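**Week 5: Recognition and the bargaining unit**

Handout, 06/10/2009. Tutor: Theresia Hofstetter

Last week we looked at why hourly-paid teaching staff are slow to join a union. Today we take the next step, which is how a group of staff gets an employer to bargain with it.

Two terms to learn:

- *Recognition*: the employer agrees to negotiate with a union over pay, hours and holidays.
- *Bargaining unit*: the group of workers the agreement covers.

The unit is often where the argument starts. At Dunmore College the union asked for one unit of all teaching staff. Management wanted the hourly-paid lecturers left out, saying their contracts ended each January and they had no lasting tie to the college. The union replied that most had been re-engaged year after year.
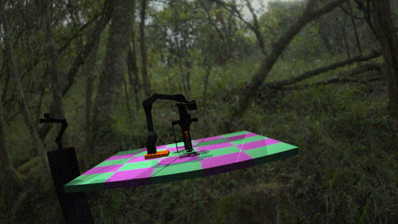

Size matters too. A unit of 40 language tutors at the Skurnumton site could meet in one room and agree a claim in an evening. A unit of 3000 across several sites needs elected reps and a postal ballot, and small groups can feel outvoted.

Recognition can be voluntary or can come through the statutory route. Voluntary deals are quicker but may be easier to end. Read the notice clause in the Dunmore agreement before the seminar.

**For next week**

1. Read the Mollus case, paragraphs 1 to 5 only.
2. Write half a page: should hourly-paid and permanent staff share a unit?
3. Bring your notes on the Trorkasis dispute.

Seminar is in room 2410.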